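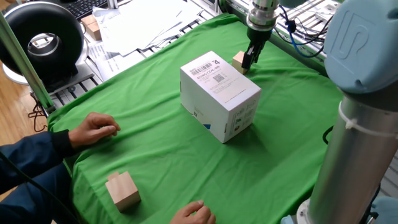
Minutes of the February floor meeting, Tanner building, Kekura room

We got going a little after 2:00, once everybody had found a chair and a coffee, and thank you to the packing team for coming straight off shift.

1. Last month's minutes. Read and accepted, with one fix: the new mats go to Line 7.

2. The arm. Skanero reported that setup with the wooden blocks will carry on through the end of the month before any Jornard orders are moved over. The target is 2,000 picks without a stop. There was a good long talk about this — longer than planned, and all the better for it! Several people asked plainly whether hours will be cut. Management's answer was that all 36 packing jobs stay as they are through the summer, and that this will be put in writing.

3. Who does what. Packers who want to learn to run the arm can sign up on the sheet by the time clock. Training is on paid time. Some of our longest-serving folks said they'd miss the hand work and the chatting that goes with it, and we agreed to keep one bench fully manual.

4. Breaks. Still open. The arm doesn't need one but we do, and the rota should say so. Carried over to March.

Closed at 3:10.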